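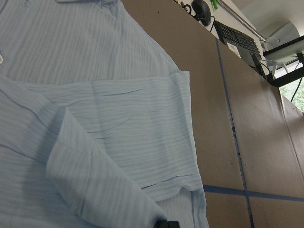
Light blue striped shirt on the cardboard table top, gripper at the lower edge of a flap.

Shirt folding tips from the Gelero robotics club

Cover the table with plain brown cardboard. Cloth slides on bare varnish and the arm ends up chasing it.

Mark a cross on the card with blue tape. We set the start position from it, and when the card gets knocked you can put it back without measuring everything again.

Start with a shirt that has a raised weave. Smooth cotton is harder to pinch, and a stiff collar makes the top edge sit up — leave the collar until last.

Pinch one layer only. If two come up, open the fingers, lower the arm by 2 mm less and try again. Small creases from the pinch don't matter at this stage.

Press hems and cuffs the night before. Spray starch helps but it leaves marks on the finger tips, so wipe them with a damp cloth.

Keep cables behind the keyboard. Save your settings after every good fold. We lost 370 runs in July by not doing it.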